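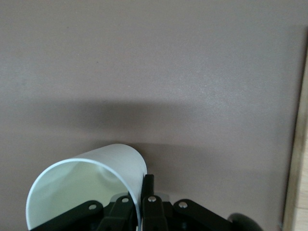 One reader wrote in last month that plain white cups are the first thing she packs for any kitchen, and the last thing anyone remembers to put on a list. We couldn't agree more! Her note got us looking hard at what a small kitchen really needs, and we've been happily arguing about it ever since.

Cups first, then. Light ones that pinch easily between two fingers are great for lemonade on the porch, for measuring rice, for rinsing a handful of herbs. The Hevura kitchen on the second floor went through 500 of them last summer, which is a lot of lemonade, and for January we're switching the drinks table to washable ones (70 to start, more if you all keep turning up).

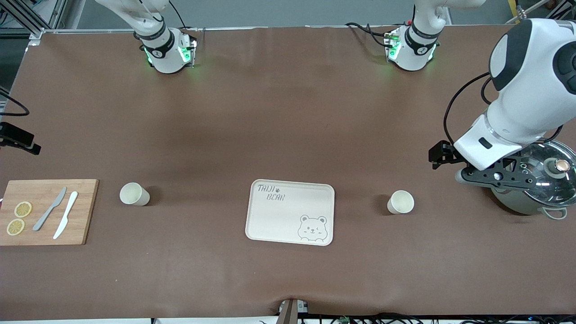
Plistton Home Cooking Club | Kitchen Corner

A bamboo board, a couple of knives and a pot with a lid will get you through most weeknights, and we love how little room they take up. Clear glass lids are a favorite here: you can check on the soup without letting the steam out. And lemon! Slice one before you start anything else and leave it on the board. It goes into the water, over the fish, onto the greens, and the whole room smells wonderful.

Our soup evening brought in 37 recipes, including a kale and potato one from a member just back from Guimarães that we've already made twice. It's in the recipe binder next to the sink, along with the sign-up sheet for the next one. Doors open at 6 p.m., so bring an apron and your own favorite knife if you have one.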